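Atstead University College to open Grurnel campus in August

9 Jan 2018

Atstead University College will open a second campus in Grurnel in August, its governing council confirmed today. The site, on Mosquera Road, will take its first 80 students on 11 courses in teaching, nursing and business.

The college has leased the former county offices for nine years. Work on the teaching rooms and library is under way and the building will be handed over in the summer.

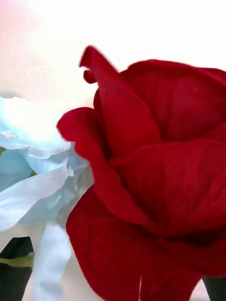
Red fabric rose, close up.

Students at Grurnel will pay the same fees as those at Atstead and will be able to use both libraries. A bus will run between the two sites in term time. The journey takes about 7 miles by the valley road.

Applications are open now through the college admissions office. Part-time places will be offered on the business courses only in the first year.
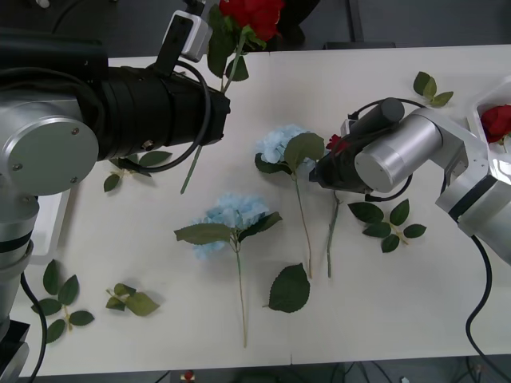
Dalitz Students' Union welcomed the new campus but said that evening buses should be in place before teaching starts, and asked the college to publish the timetable with the offer letters.

An open day will be held at the Mosquera Road site before the start of term. Places can be booked through the admissions office.

Ends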